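Blank-table segments at the start of demos: keep or trim?
Forum > Data collection > Handheld grippers

noltmont_nick

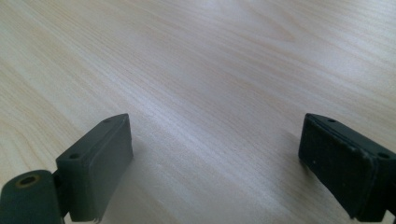

Fingers open over the table, nothing in them yet.

So this is what a big chunk of my data looks like, and I'd like some opinions before I do something I can't undo. I'm collecting demos for a cup-and-saucer task with a handheld gripper, and I've got 413 of them now (yay!). I went back through a pile of them last night and a lot have a stretch near the start where the view is just table. Fingers wide open, pale wood, no cup, no saucer, no tray. I'd been starting each take with the gripper pointed at a clear patch, then swinging over to the objects.

My first thought was to cut all of that. My second thought was, hmm, maybe the model should know what to do when it can't see anything useful? Because at the moment when I run the policy and it starts off to one side, it just sits there wobbling.

Anyone been through this? I'm on the Sani training scripts with pretty much stock settings, if that matters.

kirkska_kid
Trim it. I had the same thing with my sock sorting set and the policy learned to hang around over the blank part of the table like it was waiting for a bus. Cut to the first frame where there's an object in view, retrained, and it went straight in.

Onyekachi Haruna
I'd go the other way, or at least I'd slow down before cutting anything. What is your hand doing during those stretches? If you're holding still, then yes, trim the still part, you're teaching it to hold still. But if you're moving toward the cup the whole time then those frames are telling it "blank table, fingers open, go look over there" and you just said your policy gets stuck in exactly that spot. I'd want more of those, from more directions.

noltmont_nick
Ugh, bit of both. I press record, I take a breath, I kind of settle my wrist, and then I go. The settle part is anywhere from nothing to embarrassingly long depending on how much coffee I've had.

Onyekachi Haruna
Then cut the settle and keep the go. You can do it off the pose track, you don't need to look at pictures at all. Find the first point where the gripper has moved more than a little and stays moving, back up a hair, and cut there.

kirkska_kid
ok but "go look over there" only works if there IS an over there. If he always starts with the cup to the right, the policy learns "blank table = go right" and that's not searching, that's a habit. With my socks I always started from the left because I'm right handed and it was comfy, and the thing would happily sail off the side of the table when I turned it around.

Onyekachi Haruna
Sure, and that's why I said from more directions. I don't think we disagree as much as you think we do.

kirkska_kid
We disagree on whether it's worth the trouble! If your start pose always has the objects in view you never need any of this. Just start the robot higher up.

oltora_bench
Jumping in on the wood. I would be a little worried about that grain. The streaks all run on a diagonal in your shot, and over on the upper left they go into those wavy bands and long ovals. That's basically a map. A model with a wrist view and nothing else to look at will absolutely use it to figure out where it is on the table, and then you move to another table and it has no clue. I did 318 demos on one desk with a very strong grain and it was lovely on that desk and hopeless on the kitchen counter.

noltmont_nick
Oh no. I only have the one table.

oltora_bench
Turn the table! Or tape down a sheet of craft paper for a batch, or a towel, or a big placemat. I went to a thrift store and came home with a stack of ugly placemats, best money I've spent on this hobby. You don't need a hundred different surfaces. A handful got me most of the way.

Ezekiel Szabo
The other thing I'd look at is the bright band across the middle. That looks like an overhead light bouncing off the wood, and the grain goes nearly white in it. If your saucer is white or pale you may be losing its rim whenever it sits in there. Is your light always in the same place?

noltmont_nick
Yep, ceiling light, always on, and I mostly collect after dinner. Saucer is white. Of course it is.

Ezekiel Szabo
Do a batch in the daytime with the ceiling light off, and a batch with a lamp off to one side. I wouldn't try to get rid of the shine. You want it in there sometimes and gone sometimes, and in different places when it's there. What you don't want is the saucer sitting in the same glare in every take.

kirkska_kid
unrelated but your left finger looks a bit ratty along the bottom of the pad? There's a frayed looking lip there. And are there meant to be screws in those holes on top?

noltmont_nick
Ha, yeah, that lip is my trimming job, I went at it with a craft knife. The holes are for a cover plate I never printed. Pads are on solid, I yanked on them before I started.

oltora_bench
I'd wipe the right pad while you're at it. There are little light specks all over it. Lint makes mine slippery on anything glazed, and then you end up with demos where you squeeze twice and the model learns to squeeze twice. I do mine with a damp cloth every 30 takes and let them dry while I back up files.

Ezekiel Szabo
I wouldn't bother on a schedule. Wipe when a grasp slips. If you clean them too well the whole time, the policy has only ever felt perfect pads, and then on the robot they get dusty by lunch.

oltora_bench
The policy can't feel anything, it's a camera!

Ezekiel Szabo
You know what I mean. It sees how the cup moves when you close on it. On a dusty pad the cup turns a little. I'd want some of that in the set.

oltora_bench
Fine, I'll give you the cup turning. I'm still wiping mine.

noltmont_nick
Okay! So the plan so far, tell me if I've got it wrong. Run a script to cut the settle part off the front of every take, going by motion. Keep the moving part even when the table is blank. Record a new batch where I start from all sides, with the placemats, and do some of it in daylight. And leave the old files alone in a separate folder in case I mess up the script (I will mess up the script).

Should I also throw in a few where the cup just never shows up? Like, I look around, there's no cup, I go back to the start?

Onyekachi Haruna
I wouldn't yet. With no end condition it's hard to say what the right action is, and a model with a short history can't tell "I already looked over there" from "I haven't looked yet". It sees blank table either way. You'd be feeding it takes where the same picture goes with opposite moves. Get the normal ones working first.

kirkska_kid
Agree with Onyekachi on this one, mark your calendars. I tried "no sock" takes and it got shy about real socks.

Ezekiel Szabo
How many steps of history does your setup use, Nick?

noltmont_nick
2, it's whatever the default was. I haven't touched it.

Ezekiel Szabo
Then yeah, skip the no-cup takes.

noltmont_nick
Back with an update, it's Thursday and I've had a couple of evenings on it. Trim script works. First version cut on finger motion as well as wrist motion, and since I like to open the fingers all the way before I move, it thought that was the start and left all my dithering in. Switched it to wrist only and now it looks right on every one I've spot checked.

Retrained on just the trimmed set, no new takes yet. The wobbling is a lot better! It leaves the blank patch right away. But kirkska_kid, you called it, it goes right. Every single time. I put the cup on the left and it went right, off over the edge of the table, with total confidence. My wife thought this was the funniest thing she'd ever seen.

kirkska_kid
I feel seen. Put a soft stop on your workspace before you run it again, I bent a bracket that way.

Onyekachi Haruna
That's good news though, it's moving with intent and now you know what to fix. When you do the new batch, don't pick the start side yourself. You'll think you're mixing it up and you won't be. Roll a die, or have the script print the side before each take.

oltora_bench
And change the placemat separately from the side! If you do all the left starts on the blue one, guess what it learns.

noltmont_nick
I was totally about to do that. One mat per side, very organized, I had labels ready. Okay, script will print both. I'll start with the bare wood and the table turned around, then do mats on the weekend when there's daylight.

Ezekiel Szabo
Post the left start results when you have them, even if they're bad. I've got a drawer-opening set with the same sort of lead-in and I'm holding off on trimming until I see yours.

noltmont_nick
Will do. Motion threshold script is in my files section if you want it in the meantime, the setting at the top is for my wrist so you'll probably need to raise it if you've got shakier hands than me.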